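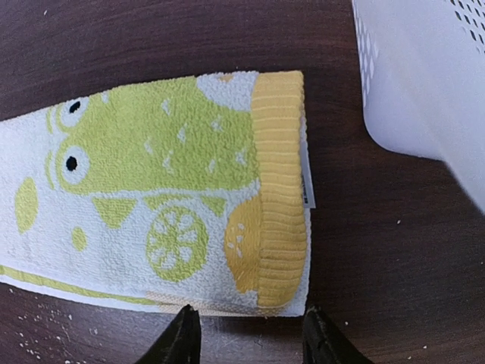 ## Grip faults on the towel cell, part two

The left finger kept dropping out during folds. The controller logged it as a position timeout, code 284, always on the third or fourth towel after a restart.

I blamed the cloth first. Terry loops catch on the fingertips, and a printed towel with a ribbed hem is thicker at the folded end than the plain ones we tuned on. I lowered the closing force and raised the approach by a hair. Same fault.

Derek Oakley pulled the log and plotted motor current against finger travel. The current climbed before contact, so the fabric was out of the picture. We opened the finger housing and found lint packed behind the slide — a gray felt plug, pressed flat.

The worse part is what the software did next. After a timeout it retried at full force, 800 in driver units, with no limit on retries. Anyone reaching in to straighten a hem would have met that.

Changes so far:

- one retry, at reduced force, then stop and hold
- manual reset at the panel
- slide cleaned every 1,000 cycles

The count since cleaning is 177. Sveva Costa is checking the second cell tomorrow.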